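Subject: Re: Draft wording on withdrawal of treatment disputes

The sender at Bernine wrote:

> The draft gives families 28 days to seek a second
> opinion before a hospital may apply to the court.
> Fina want this cut to 14. Can we live with that?

I don't think we can. Comments on the draft, by clause.

1. Time limit. The Yang review heard that an outside consultant can seldom read the full notes and examine the patient within 14 days. Clause 2 should stay at 28, with leave to shorten it where both sides agree in writing.
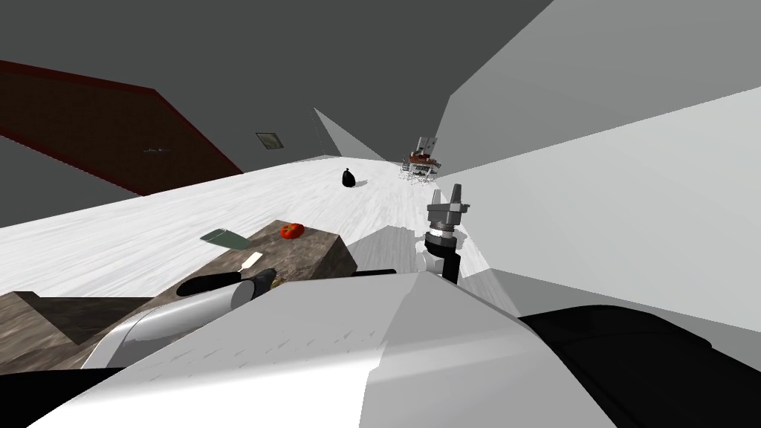 2. Who may apply. As drafted, only a parent or a spouse. Wudunden asked for unmarried partners and adult siblings to be added, and I support that.

3. Feeding and fluids. The draft counts tube feeding as treatment without saying so. It should be stated openly in the definitions, so that members can vote on it.

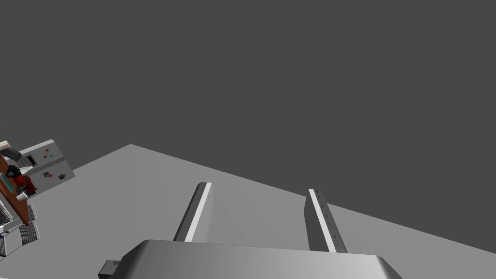 Clause 18 deals with costs and is the weakest part. It lets the court order a family to pay the hospital's fees, with no cap and no test of means. The two sides of the clause should face each other like the two parallel fingers of the gripper, same shape and same gray tone – whatever can be ordered against the family can be ordered against the trust. At present only one side is written. I would add a cap for private persons and leave the rest to the judge.

Please send changes to the list as plain text, by clause number. I will merge them in December.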